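Thursday, late, kitchen table

Back from Prestis with one shoe full of water and no points. I said in the car that I wasn't going to write this one up, and Aitana Ortuño said I say that after every away defeat and then produce three pages, so I'll try to keep it to two.

The match was moved again, of course. We found out on the club website, under a story about the new scarf, that kickoff would be at a quarter to nine on a work night in November. The league's reason was "scheduling." That was the whole reason. I have had longer explanations from parking meters.

The supporters' bus had already been paid for on the old date and the bus company wouldn't budge, so five of us went in Aitana's car, which seats four people comfortably and one person the way a suitcase is comfortable. I was the suitcase. I know the back of the driver's headrest very well now. It has a burn mark shaped like Portugal.

We stopped at Bridasitz for gas and something to eat. The gas was fine. The something to eat was a cheese roll with the cheese placed in the exact middle, so that you earned it. Two Prestis fans at the next pump told us we'd be lucky to lose by one, and I want to record that they were wrong, because we lost by two.

The away end at Prestis is an open terrace behind the goal with a running track between you and anything happening. When it rains the water comes down the steps and collects on the bottom row, and the bottom row is where they put us. There was plenty of room higher up. I asked a steward if we could move back a bit and he said the upper section was closed for our comfort. He was about nineteen and had clearly been told to say it, so I let it go. Aitana didn't let it go, but she got nowhere either.

First half: nothing. Really very little. Their keeper took a goal kick that went out for a throw, our throw went straight back to them, and a man behind me clapped, I think to keep warm. We had one decent spell before the break when Quintana got the ball down on the left and ran at people, which he should be made to do by law, and he hit the side netting. From where we were standing it looked like a goal. I celebrated. I'd like that kept between me and this notebook, but there were witnesses.

Second half: they scored from a corner, then they scored from the same corner again. Same taker, same run, same big lad with the headband left alone at the far post like someone waiting for a cab. You would think that after the first one somebody might have gone and stood beside him. The manager's response was to swap one full back for another. I have no quarrel with either of them.

The drums kept going, I'll give our lot that. Sixteen games in and we can't defend a set piece, but we can do the long version of the Plolia song with the clapping part in the middle, in a downpour, two down. When the players came over at the end, four of them came all the way to the track and the rest did that wave from the halfway line, hand at shoulder height, as if ordering another coffee. Quintana came over. He threw his shirt and it landed in the puddle on the bottom row, and a kid picked it up and wrung it out and put it on. Best bit of the evening.

Then we were held back after the whistle. I don't mind being held back when there's a reason. There were perhaps thirty Prestis fans left in the whole place and most of them were eating sunflower seeds. We stood there with the floodlights going off in sections over our heads until a gate opened and a voice said "okay."

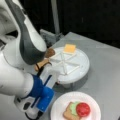 White arm, blue gripper.

On the drive home we had the usual argument about the season ticket letter. It came on Monday and I've been not opening it since, but Aitana had opened hers and read it out at a red light. The new price is 700, and for that you get the same seat, the same pillar, and "priority access to the club's digital family." I asked what that was and she said she thought it was the emails. So we pay more and we get more emails.

She wants to write to them. I said we wrote last year and got back a card with a picture of the stadium on it. She said this year we should ask actual questions, such as who agrees to these kickoff changes and whether anybody from the club has ever tried to get home from Prestis at eleven at night. I said put me down as a signature. I suppose that means I'll be writing it, on the grounds that I own a printer.

My shoe is on the radiator, stuffed with the match program. Finally some use out of it. Home game next, against a team that has lost every away match so far, and I've followed Plolia long enough to know exactly what that means. I'll go, obviously. I've already looked up the bus.

Must buy: shoe polish, milk, a better coat.

COMMENTS

terrace_moth: I was the man clapping. It was to keep warm.

Bea in row K: That headband. I've been seeing it when I close my eyes. And they still had nobody on the far post in the last minute!

oldgatekeeper: Count me in for the letter. Ask them about the pillar while you're at it.

Last updated: Thursday, 11:52 p.m.

Contact | © The Wet End, a Plolia supporter's diary | Back to top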